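Subject: Re: [cell-users] August order, what goes on it
From: Rosalinda Buenaventura
To: cell-users list

Pao-chu, quick answers, have to run at 2.

Grippers: yes, one spare set of fingers. Not two. Brutcombe quoted 178 a set and the price holds thru August. If Imelda still wants the longer ones she needs to tell me before the PO goes in, I can't amend it after.

Bins. Leave them off. The gray metal one is scuffed but it's fine for the toy picking, and a new one means redoing the clamps and all the offsets.
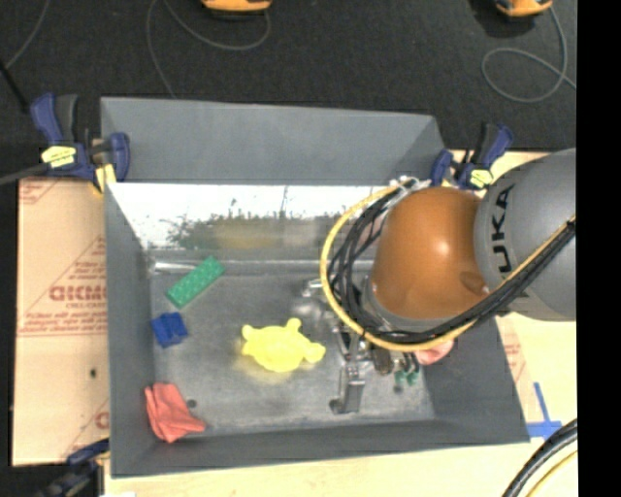 Cable dressing is where I'd rather spend. Sleeves, ties, a proper bracket for the arm. Ignacio does a kit, no price yet, Marilou is asking. Put 100 in as a placeholder and mark it as a placeholder please, last time it went thru as the real number.

Objects: small bricks, soft cloth, odd shapes. 20 more pieces is plenty. Any toy store, keep the reciept.

Second arm is next year's budget. Pls don't put it on this sheet even as a "maybe", Lovely has to defend every line to Prurnero.

Rosalinda

Pao-chu Mok wrote:
> Hi all, putting together the equipment list for the picking cell.
> So far I have spare fingers, new bins, cable stuff, more objects
> for the bin. Do we want two sets of fingers? And does the second
> arm go on this one or wait?
> Lovely needs the sheet before the Pristurura review.
> Pao-chu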